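Notebook, December, started 8:10 a.m.
Subject: slatted crates for the Flumwood order, joint test and finish test

Carrying on from the last entry. The first batch of crates went together too loosely and two of them racked when lifted by one end. The end panels were square when they left the bench, so the trouble is in how the slats are fastened to the corner posts. One nail per slat end lets the whole side swing like a gate. Going to two nails per end, set on a diagonal, and gluing the bottom slat only.

Stock

Using the Skestum pine for slats and the Myklebust spruce for posts. The spruce is straighter but it splits near the ends if the nail goes in closer than a finger's width. Predrilled every post this time. It adds a lot of time per crate and I would like to get rid of it, but not on this order.

The pine has been stacked by the back wall with stickers between the layers. Moisture meter gave mixed readings from board to board, worst on the bottom layer, which sits close to the slab. Moved the bottom layer to the top and put two extra bearers under the pile. Planed only the boards that read dry. The rest can wait.

Cutting

Slats cut from one stop on the crosscut saw, no tape measure after the first piece. Total cut so far for the order is 2,342 slats, including rejects. Rejects this round came to 135, most of them for knots on the nail line and the rest for wane along one edge. Put the wane pieces aside for bottom slats, where the bad edge can face in. Knotty ones go to the kindling bin.

The stop had crept a little by mid-morning. Caught it when a side panel would not sit flush in the jig. Cleaned the sawdust out from behind the stop, reset it, recut the last short stack. Whoever uses the saw next should blow out that corner before starting.

Assembly

New order of work, and it goes better than the old one:

Posts in the jig, inside face up.
Bottom slat first, glue and two nails.
Top slat next, nails only.
Check the diagonals. If they are off, pull it square now.
Fill in the middle slats with the spacer block.
Long sides go on last.

Made 37 crates this way before stopping for lunch. Lifted every one by a single end and shook it. No racking worth writing down. One had a nail coming through the inside face of a post, clipped and filed. That was a nail from the old box, which is longer than the new ones. Old box is now on the top shelf with tape around it.

Tried the front divider two ways. Set into a groove it looks cleaner, but the groove weakens the front board and I broke one by leaning on it. Butted and nailed through from the front it is plenty strong, and the nail heads are small. Going with butted.

Finish

Oletti water-based clear on the first sample, plain oil on the second, nothing on the third. The clear raised the grain and needed a light sanding between coats. It also pulls a bit yellow on the spruce posts, so posts and slats no longer match. The oil is even but still smelled strong after lunch - not good for something people will keep food in. The bare one looks fine to me. Asked for a decision on the finish and am waiting to hear back.

Stain is off the table. The end grain on the slats drinks it and goes nearly black.

Layout

Crates on a display unit are seen mostly from the front and top, so the front board and the divider are what matter. Front board has to be high enough to hold round goods that want to roll and low enough that you can see them. Long goods such as carrots can lie at an angle across the crate and need less height. Keeping one front board height for all sizes so there is only one jig to look after.
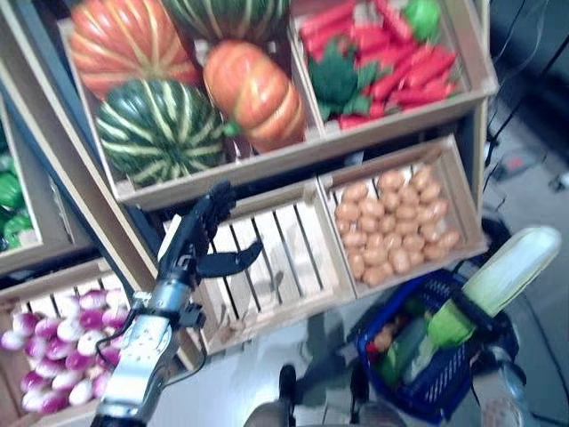

Slatted crate unit with play produce. Pumpkins against the front board, carrots in the next crate over.

Left to do

Recheck moisture on the boards moved to the top of the pile.
Break-test the butted divider with a proper weight instead of my elbow.
Round over the top edges. Tried the router on one and it chipped at the knots - try the block plane.
Order more of the short nails, more than last time.
Sharpen the planer knives before the next batch. There is a nick leaving a thin ridge down every board.

Stopped at 4:30 p.m. Glue bottle is nearly empty, new one is under the bench.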